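Gironia Papers > Repair and Reuse > Old Desktops as Teaching Objects
Filed under: Hands-on Computing

4. The tower on its side

4.1 Why we stayed with full-size towers

Most of the machines that reach the Shen workshop are office desktops, and we have grown very fond of them. A full-size tower is a generous thing to learn from. Laid on its side with the panel off, it opens like a shallow drawer, and nearly every part a beginner has heard of can be pointed at with a finger: the power supply in its corner, the board spread flat beneath it, the memory slots, the card, the drives stacked off to one side. Small-form machines came to us in greater numbers during the second year, and we tried them, but learners spent the whole session hunting for screws and saw very little of the computer.

Our inventory (kept under the project name Trirby) holds 3538 entries, one for each part or assembly that has passed over the bench. Going back through it was a pleasure, and it showed us how often the same few places inside the case come up in the notes. The processor socket leads by a wide margin. After it come the drive bays, and then the cables, which cause more head-scratching than everything else put together.

4.2 The socket and its neighbors

We treat the socket as the center of the case even when it isn't the exact center of the board. Everything else is described from there: memory to one side, power supply above, expansion card below. With the case always laid the same way on the slatted table, these directions stay fixed from one session to the next, and learners who had never opened a computer were using them freely within 23 minutes.

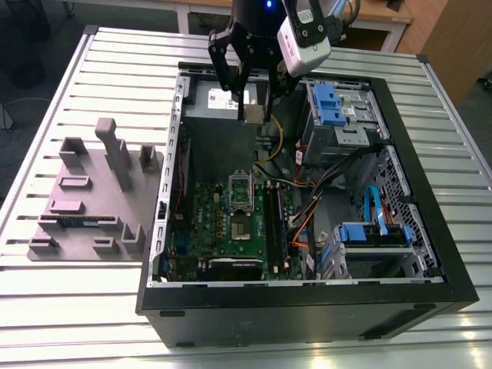
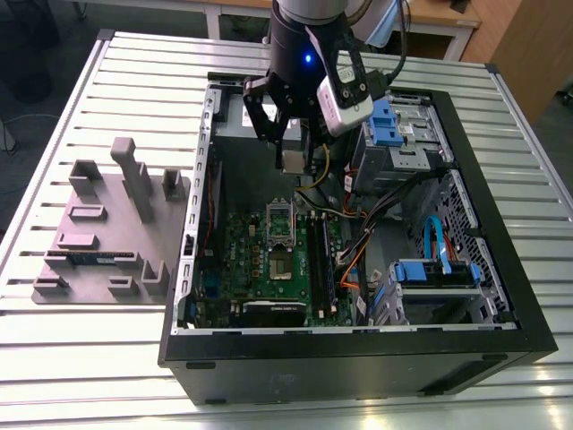
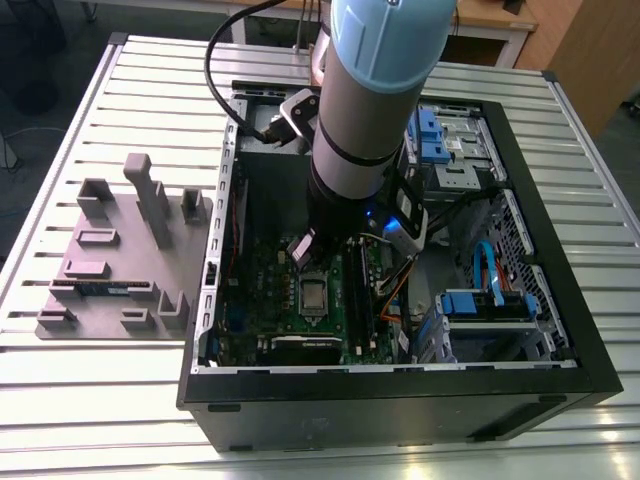
Figure 8. Desktop tower on its side, open, with the motherboard and processor socket exposed.

An empty socket is a wonderful teaching object. The retention bracket swings on a hinge, and its purpose is clear the first time a person moves it by hand. The contacts are another matter, being fine enough that a careless fingertip can ruin the board, so our handling rule is short: hold the processor by its edges, lower it straight, and never slide it. Of the 70 boards set aside as unfit for reuse, we lost eight to bent contacts, all of them before the rule was posted on the wall.

4.3 Color as a guide

We did not expect color to matter as much as it did! Office machines of this type often use one bright color for anything meant to be moved by hand, and once learners notice this they begin reading the case for themselves. Drive latches and carriers are the best case of it. Several people released a drive correctly with no instruction at all, having guessed that the colored piece was the one to press.

Wires are less kind. The bundles share a few colors among many jobs, and a learner who has just been rewarded for trusting color will happily trust it again in the wrong place. We now introduce cables by the shape of the plug and leave color for later. The Hotix worksheet, which we had used from the start, did this the other way around, and we rewrote its second page in September.

4.4 Order of removal

We settled on cables first, then drives, then the card, then memory, with the processor left until the board is otherwise bare. Some learners argued for taking the card out before anything else, and in cases with a long card crowding the drive bays they had a good point. We allow either order and ask only that it be written down before the first part comes out, so that the rebuild can follow the same list from the bottom up.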